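3rd October

Dye bench, wool skeins for the Hostotcombe order. Second try at the brick red, after the first lot came out too orange.

Mordanted 195 g of the Liron two-ply in alum overnight and left it in the pot to cool. Madder went in this morning, same weight as the wool. Brought it up slowly and kept it at 60 C or under the whole time. Last time I let it run hot while I was on the phone, and I think that is where the brown came from. Held for 4 hours, stirring every 30 minutes.

Water was from the tap again. Kaisu Eskola says the rain barrel gives a softer pink and she is probably right, but the order is for brick, so tap it is. Added a pinch of chalk at the start.
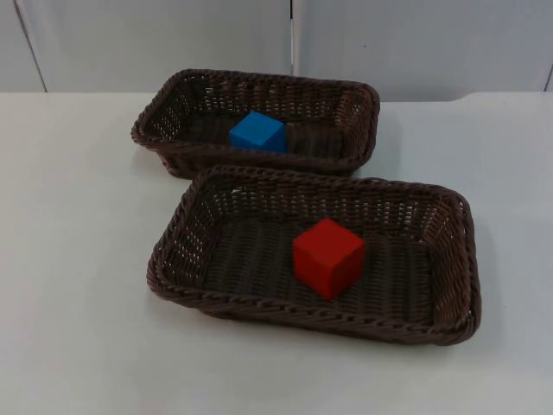
Rinsed twice in lukewarm water, then once with a drop of vinegar. Very little color in the last rinse. Hung the skeins on the north rail, out of the sun. Wet they look a shade too dark — wait until Monday before judging.

Exhaust bath is still strong. Put the Soriano scraps in for a paler set, no extra madder. Label is 301 in the sample book, page after the April onion skins.

To do: order more alum, find the lid for the small pot, ask Momeo if they still want the indigo skeins tied in fives. Indigo vat smells fine but needs feeding before anyone uses it.

Dye room notebook | Contact the workshop | Back to top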